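The Candy Bowl Project: Sorting and Serving Wrapped Candy

Student project report, Tilto Design Workshop
Written by Ifigeneia Makris

Why candy?

My project began with the front desk at our workshop, where there has always been a dish of wrapped candy for anyone who walks in. By December the dish was a mess. Flavors were mixed, empty wrappers had been dropped back in with the full ones, and you had to dig around with your fingers to find out what was candy and what was just paper. I love that dish, and I wanted to give it the attention it deserved!

The question I set myself was simple enough: what kind of container, and what kind of surface around it, makes it easiest to sort small wrapped candies and keep the empties out? I ended up caring about it far more than I expected to. Wrappers are surprisingly good design objects. They have to close, stay closed, show you the flavor from across a room, and then open in one pull.

What I used

For the candy I bought two bags from Jemal, a small confectioner whose chews come in twisted wrappers, and topped them up with loose pieces from the Sodilura market stall (the owner let me pick by color, which took a while and was a joy). I bought far too much, and my classmates helped with the surplus.

For containers I compared three:

- a shallow glass dish, the one from the front desk
- a deep plastic tub with a lid, sold by Grornar for craft supplies
- a large round stainless steel bowl from the workshop kitchen

The sorting surface was a dark gray tabletop. I tried a white one first and gave it up after one afternoon. White wrappers vanish on a white table, and the pale ones are exactly the pieces you most want to check, as they look the most like empties.

How the sorting went

I kept the steps the same each time. The candy was tipped out onto the table, the pieces were spread apart so that none overlapped, and the full ones went into the container a color at a time. Empty wrappers stayed on the table until the end and then went in the trash.

The glass dish was pretty and hopeless. It is so shallow that pieces slid back over the rim as soon as there was a small heap in the middle. The Grornar tub held everything with room to spare, but you had to look straight down into it to see anything, and in the lower half the colors all went dull. People stopped picking and just grabbed.

The steel bowl was my favorite from the first try. It is wide, so there is a big target to drop things into, and the sides are high enough to keep a piece from hopping out. It makes a lovely little ringing sound with the first few pieces, too — I know that is no basis for a design decision, but three people in the workshop mentioned it without being asked.

Its weak point is the shine. Under the overhead lights the inside of the bowl turns bright white in places, and a green candy lying in the glare can be hard to make out. The green also bounces faintly around the metal, so at a glance you could think there was more in there than there is. On the matte gray table the same lime-green wrappers are the easiest thing in the room to spot, and even a crumpled white wrapper stands out well from the candy next to it. 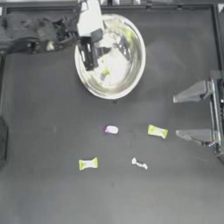

What I learned about wrappers

The pinched ends matter more than the color. A full candy keeps its shape between the two ends, so it reads as a little rectangle. An empty wrapper goes crooked and twisted, and once I had trained my eye on that, I could tell them apart without touching them. The color helps with the flavor and hardly at all with the question of full or empty.

Wrappers with more than one color slowed me down. If the body is white and the end is purple or pink, you hesitate over which pile it belongs to. I made a rule that the color of the ends decides, and sorting got quicker right away. Pale labels on a green wrapper gave me no trouble, as the green around them is so strong.

Spacing helps as well. A handful of candies spread out with bare table between them can be sorted calmly by anyone, including my little cousin, who took it very seriously.

What I would change

I would keep the steel bowl and the gray table, and I would look for a bowl with a brushed inside to calm the reflections. A round of dark felt in the bottom might do the same job, and it could be lifted out for washing. It would cost us the ringing sound, sadly.

I would also put a second, smaller container right next to the bowl for empties. The old dish collected wrappers for the plain reason that it was the only thing on the desk to put them in. I have a cardboard version on my shelf at the moment, folded from a cereal box, and I plan to make the next one in clay.

The front desk has asked to borrow the steel bowl in the meantime. The kitchen would like it back by soup day.

Tilto Design Workshop | Student Reports | Contact the workshop office | © Tilto | Back to top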